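How Does a Robot Arm Know Where to Go?

Hi! I'm Young-sook Ha, and I write the software that tells robot arms what to do. When I tell kids this, they usually ask if I build the robots too. Nope! Other people are much better with screwdrivers than I am. My part is the thinking part, and you can't see it or touch it, so let me try to explain it.

Let's start with you. Put your finger on your nose. Easy, right? But think about how much your body just did. Your shoulder moved a bit, your elbow bent, your wrist turned, and all of them had to finish in the right place together. You never said "elbow, bend a little more, please." Your brain took care of it.

A robot arm has joints too. Inside each joint there's a small motor, and the kind I work with most is called a servo. A servo is a motor that can turn to an angle and stay there. You send it a number, it turns. That's all it understands! It has no idea what a cup is, or a block, or a nose.

So my program has to turn a wish like "go over to that block" into a bunch of numbers, one for every joint.

Step one: looking

The robot gets pictures from a camera. To a computer, a picture is a big grid of numbers that say how bright and what color each little dot is. The ones in my project are 400 dots wide and 300 dots tall, which is pretty small (your family's phone takes much bigger ones), but small pictures are quick to work with, and I like quick.

The part of my program that does the looking is called perception. It hunts through all those dots for patches that belong together. A reddish patch with dark stuff all around it? That could be a block! Shiny things are trickier. Metal can look white in one spot and almost black in another, and a glossy table shows faint reflections, so sometimes the program thinks there are two blocks, one sitting on top of an upside-down twin. I spent most of May on that one problem. Drops of water are annoying as well. To us they're obviously drops. To the program they're a lot of tiny specks that might be something important.

Step two: planning

OK, so now the program knows where the block is. Can the arm just go straight there? Not if something's in the way!

Try it at home. Put a plastic cup on the table and a toy behind it. Now reach for the toy with your eyes closed. (Use an empty cup. Please.) With your eyes open you go around the cup or over it without even thinking.

My planner works a bit like a person with a maze book. It tries out lots of paths inside the computer, and whenever a path bumps into something, it throws that one away. It has to check the whole arm, too, and not only the end of it. The elbow can knock things over while the hand is perfectly safe – ask me how I know!

I call my planner Kultus. My friends in Menville have their own, called Semeniuk, and we like to give both planners the same puzzle and see whose path is shorter. Theirs usually is. Mine leaves more space around cups, and I'm sticking with that.

Step three: moving and checking

A path is still only a plan. Now comes the part called control. The program cuts the path into very small steps and sends the servos their numbers, over and over. After each step it asks every joint, "Where are you now?" If the elbow is a tiny bit behind, the next number fixes it.

You do this when you carry a full bowl of soup. You look, you tip it back a little, you look again. Engineers call that a feedback loop, and once you know the word you'll find them all over the place. The thermostat in your house is one. So is steering a bike.

Be the robot

You need 3 people for this game. One is the Eyes, one is the Planner and one is the Arm. The Arm wears a blindfold. The Eyes can only say where things are ("the cup is in front of you, the block is on the right"). The Planner sits with their back to the table and tells the Arm how to move, using only the words up, down, left, right, forward and back. Put a cup and a block on the table and see if the Arm can touch the block without bumping the cup.

When I played it with a class in Prerkau, the first group took 7 tries, and there was a lot of yelling. Swap jobs after each turn! Being the Planner is the hardest, I think, but the kids didn't agree with me.

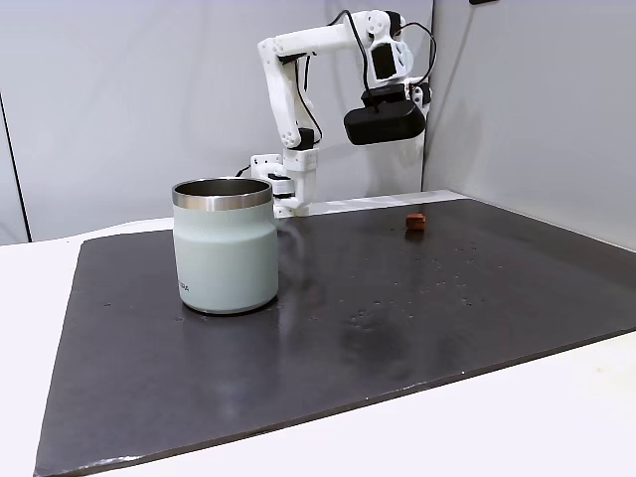
A robot arm, a big mug and a little block. Which way would you go to reach the block?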